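**Ticket 161 — black fabric coming out of the wash with gray streaks**
Status: resolved, leaving open for comments until the end of January
Product: Nudex liquid, dark-load version
Machine program: Follex "Mixed 60"

**What was reported**

Black cotton pieces were coming out with pale, chalky streaks along the folds. Shirts, two tablecloths and the long curtain panel all did it. Brushing took most of it off, but it came back after every wash. Colored loads were fine, or at least nothing showed on them.

**First try**

Cut the detergent to half a cap. Small improvement on the shirts, none on the tablecloths. I really thought that would be the whole fix!

**Second try**

Cleaned the drawer. Oh wow, the drawer. There was a gray paste packed up under the softener flap, and it took a toothbrush and a good soak to shift it. Ran an empty hot cycle afterward, then a dark load. The streaks were fainter but still there, mostly where the cloth had been folded over on itself.

**Third try**

Load size. I had been filling the drum right up to the top with the curtain panel in the middle, so it came out in a tight roll every time. I took the panel out and washed it by itself, loosely dropped in, with an extra rinse. Huge difference!

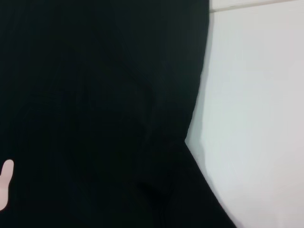

Does the extra rinse fade black cotton faster?

Rinsing in cold water does very little to the dye. Heat and rubbing are what wear it down, so keep the extra rinse cold and turn the pieces inside out.

**Settings that work now**

- Program: Follex "Dark Care," cold, extra rinse on
- Nudex: half a cap, poured in the drawer and never straight on the cloth
- Drum: half full, and large pieces go in alone
- Softener: none
- Drying: flat or over the Brudholm rack, out of direct sun

One note on the rack. If you hang a big piece over a single bar you get a ridge down the middle, and I mistook that for a streak more than once. Spread it over two bars and the ridge goes away — lovely result on the tablecloths especially.

**Still open**

The Alcantara cushion covers haven't been tried with any of this. Their care label needs reading first, so please don't toss them in with the cotton. I also want to see whether the drawer paste comes back. I'll pull the drawer again after 7 more loads and add what I find to this ticket.

Related: ticket 57 (lint on dark towels). Different cause, same half-full drum fix, and it worked there too!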